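Tunano Two-Arm Bench Guide
Section 4: Setting Up and Running the Sweep-and-Empty Task Safely 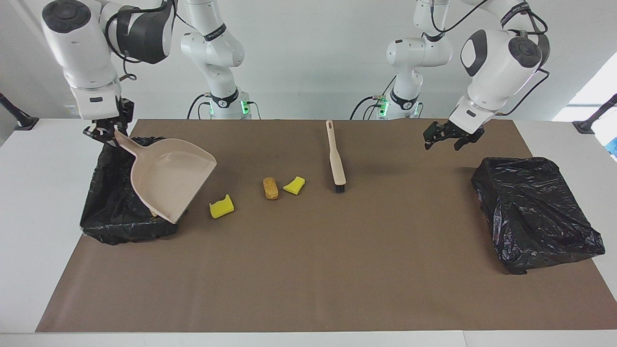

Figure 4-1. Dustpan at the lined bin, with the second gripper open over the paper.

Print this page | E-mail this page

Welcome to the part of the guide that most people flip to first! Sweeping up a few scraps and tipping them into a bin sounds like the gentlest job you could give a pair of arms, and in many ways it is, but it also tempts people to reach in and help. Please read the whole section once before you power anything up, even if you have run the bench before at Toledo or Tullham and feel you know it well.

Before you start

1. Cover the table with one large sheet of brown paper and leave a strip of bare table showing at the left, right and front. Those strips are where your hands may go while you are laying things out, and they make it easy to tell when the sheet has crept.

2. Smooth the paper down with your palm. If it has a fold that stands up on its own, change the sheet.

3. Line the bin with a black garbage bag and fold the plastic well down over the sides. Set the bin at the left front of the paper. Loose plastic standing up above the rim will catch on the scoop sooner or later, so take a moment with this one.

4. Lay the brush down in the middle with its handle toward the back of the table, where the arms are mounted, and its bristles toward you.

5. Put out your scraps. We like soft pieces, such as cut-up yellow sponge, with plenty of room between them. Please don't use glass, screws, or anything you would mind finding on the floor.

CAUTION: Keep both emergency stops within reach of the person who is watching. One person watches and does nothing else. Checking your phone counts as something else.

Running the task

6. Ask everyone to step back behind the floor line, and say out loud that you are about to start. It feels a little silly the first few times and you do get used to it.

7. Start at 10 percent speed and let the arms go through one full cycle. You may raise the speed afterward, but write the new setting in the log first.

8. Watch the dustpan handle as the pan tilts over the bin. If it slides in the fingers, pause the program and re-grip from the start position. Do not push the handle back in by hand while the arms are live.

9. Scraps that miss the bin stay where they are until the cycle is over. This includes the ones that fall just beside the rim, which look so easy to grab!

NOTE: An open gripper that is holding still is not a parked gripper. It may be waiting on the other arm, and it can move the instant its turn comes. Treat it as moving until the arms have been stopped and the log is signed.

When you finish

10. Send both arms to their rest positions, press the stop, and wait for the watcher to say "clear" before anybody leans over the table.

11. Lift the liner out by its edges, fit a fresh one, and replace the paper if it has torn. Paper for this bench is kept under stock number 704 in the Nunum cabinet.

If you are unsure about any step, ask Raíssa Barbosa or Cosimo Barbieri before you run it. They would both much rather be interrupted than read about it later in the log.

Section last revised October 21, 2025. Next review: November.

Print this page | E-mail this page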